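Day trip to Onden, is the Moroz museum worth it?

candeck_kay
Driving over from Candeck with my sister in October. We want to see the Moroz museum and eat somewhere after. Is one day enough?

7_bridges
Plenty. The museum takes two hours. Park at the Esell lot and walk up.

ustyna_y
I disagree on two hours. The textile floor alone took me that long. Skip the Esell lot too, it fills by 10. The ferry is easier.
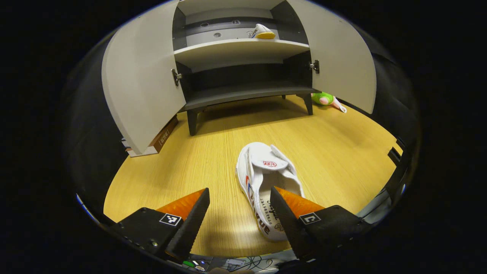 Black grippers with orange pads

7_bridges
The ferry drops you about 500 yards from the door, all uphill. Her sister might not want that.

candeck_kay
She walks fine. Is the ferry every hour?

ustyna_y
Every hour until six, then one at eight. Bring a jacket.

12 shares | 7 comments
Contact | Back to top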